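Two handheld grippers, one drops out when the strap is tight
Workshop builds > Arms and grippers

tultitano
Posted 23rd April
The pair is almost finished, and I am stuck on the last problem. Green light is on, so the board is awake, but the pair does not stay connected.

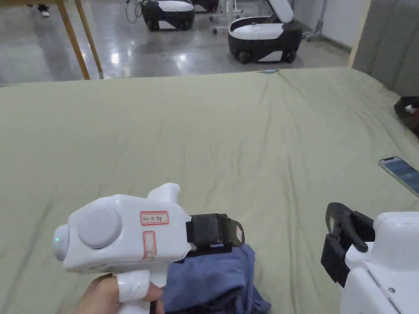

skelent replied:
Which one loses connection, always the same one? If you swap the straps between them and the fault moves with the strap, you can forget the firmware and look at the bracket.

tultitano
Always the same one. I did not swap the straps yet, I will try tonight. Some more information, because my first post was too short. The jaw is driven by one small servo, and the board sits behind the big gray button. The tracker goes on the black bracket. When I pull the strap tight, the connection is gone after a few minutes. With the strap open it worked for 125 minutes without one drop, then I stopped the test because I wanted to eat.

bugti_4
Same housing here, the Bugti print files from March, and I would not blame the strap so fast. In my pair it was the battery lead. It runs along the inner wall, and if you close the shell with too much force the lead is pinched. When you tighten the strap you press the shell also. So the strap is maybe only the messenger.

skelent
Possible, but then he should see the green light flicker. A pinched battery lead kills everything, light included. tultitano, does the light go off at the moment of the drop?

tultitano
No, the light stays green. Only the data stops. I looked at it three times to be sure.

skelent
Then it is not the battery lead. I would look at the antenna. If the bracket screw is long, it ends very near the corner of the board where the antenna is.

bugti_4
I do not agree. The light has its own small wire to the charging part on this board, so it can stay green when the radio side has no good power. I lost one whole weekend to this. Please measure the voltage at the radio pins before you change any screw.

tultitano
Thank you both. I have a meter, so I can do the two checks. But to reach the pins I must open the shell again, and the thread in the plastic is already weak from opening it many times. Is there some trick for that?

sidis_bench
Brass inserts. Heat the insert with an old soldering tip, push slowly, let it cool before you put the screw. Do it on a spare print first, the wall is thin near the button.

Another thing, not about the radio. You have the button on the side. Who will use these? For me it was very tiring to press it there with the thumb during folding. I moved it to the front of the handle, where the first finger already is.

tultitano
For now only me and one friend from the workshop. We use them for cloth, picking up and folding, and the bed is a good big surface for it. The button on the side is only for start and stop of the recording, I do not press it during the fold. So I would prefer to leave it.

sidis_bench
Ah, I understood it opened the jaw. Then leave it, yes.

skelent
I would still move it. When you press from the side you push the whole gripper a little, and you will see this push at the beginning of every recording.

tultitano
I cut the first second from all files, so it does not matter much to me.

skelent
OK, your files. I have 419 of mine with that little jump in them and I regret it.

bugti_4
How do you tell left from right after charging? Mine look the same and I mixed them two times. After that every file was mirrored.

tultitano
I put paper labels on the side and I write on them by hand. It is not beautiful but it is fast to change.

tultitano
Results from tonight. I swapped the straps first, as skelent said. The fault did NOT move, it stays with the same gripper. Then I measured at the radio pins with the shell open: 3.3 V, steady. When I press on the shell near the bracket with my hand, it goes down to 2.9 and comes back when I let go.

bugti_4
So it is power :)

skelent
It is power on the radio side, I accept. But you press near the bracket, and what is under there? I still want to know how long this screw is.

tultitano
The screw is 4 mm longer than in the other gripper. I think I took it from the wrong box. It does not touch the antenna, but there is a mark on the small red wire that goes to the radio.

skelent
Then we were both half right.

bugti_4
I was a bit more than half. Change the wire also, do not only tape it. The mark will open later.

tultitano
Yes, I will change it. I ordered the inserts too, they come next week - until then I keep that strap loose and use the other gripper for the long tests.

sidis_bench
Write here which insert size you took, please. I need the same for the jaw side.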